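Wendo arm cell - pre-run checks and comments
Shared workshop, bench 4. Checked by Nneka Oyelaran, January

1. Base and mounting
Collar ring seated, flange screws tight, slab doesn't rock when you lean on it. PASS
Comment: So much better than the old clamp! I pushed it from every side and it stayed put.

2. Gripper linkages
Open and close by hand with the power off. Look for pinched cable and proud screw heads. PASS
Comment: Lovely smooth travel now. Keep fingers out from between the links when you try this, they close up further than you'd think. 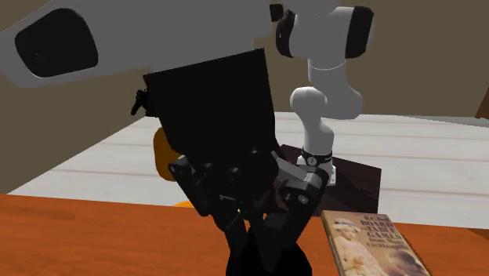
3. Speed limit
Capped at 900 in the Tumar config for anything near the tabletop. PASS
Comment: Please leave it there. It looks slow on screen and it still covers the table in no time.

4. Tabletop clearance
Fingertips stop 40 mm above the wood on the approach move, before the final descent. PASS WITH NOTE
Comment: Fine over the middle. On the side where the board games book lies I'd like another look, as the wrist swings wide there and a thick book eats into the gap.

5. Camera view
Both fingertips visible with the gripper wide open, target not hidden by the gripper body. PASS

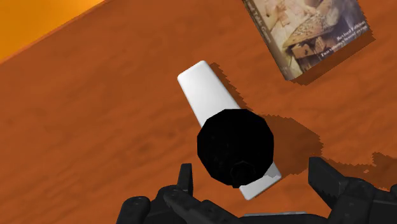 6. Dark parts on dark parts
Detection threshold checked against black items. RETEST
Comment: The Hattori script still mixes up black objects and the fingers now and then. I've got an idea for this one - more soon, I'm really keen to try it!

7. Emergency stop
Pressed mid-move, arm holds position, no drift. PASS
Comment: Tried it twice more because it's so satisfying.

8. Log file
Saved to the Trudance folder. PASS

Still open: items 4 and 6. Fine to run with someone at the stop button.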